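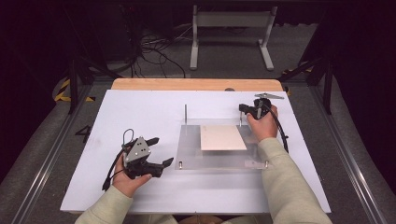 Juwita Nugroho objected to our first draft that a rule which the operator cannot check alone, with both hands already on the grippers, will be skipped before the end of the shift. We took this remark seriously and rewrote the section with her.

Home | Issues | Authors | Contact
Shares 72 | Comments 8

4.2 Condition of the finger pads

The Treretti rules ask for a check of the hand-held grippers once per shift. During February we found this interval too long. Of 368 check sheets, 84 mentioned wear on the pads, and in most of these the operator had continued to work. We therefore propose that both inner faces are looked at before each new task, and that the result is written down also when it is good.

A pad should be replaced when its edge is torn or when a loose part can reach into the space between the fingers. Figure 3 shows a pair which does not meet this rule: the black padding is frayed on both sides and hangs below the fingertip blocks. The bushings and the links should be looked at in the same check - it costs little extra time.

Figure 3. Open fingers of a hand-held gripper above a white tabletop, with torn pad edges. A card lies on the clear plate behind.

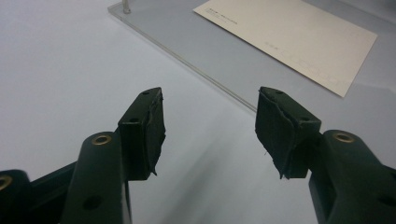 4.3 Routing of cables

Cables from the left and the right gripper should run on the outer side of each arm and should not cross over the work area. Kadir Yaman suggested a fixed length for all operators, but we could not agree on one value, as arm length differs too much. The rule now gives only the path of the cable and leaves its length to the site.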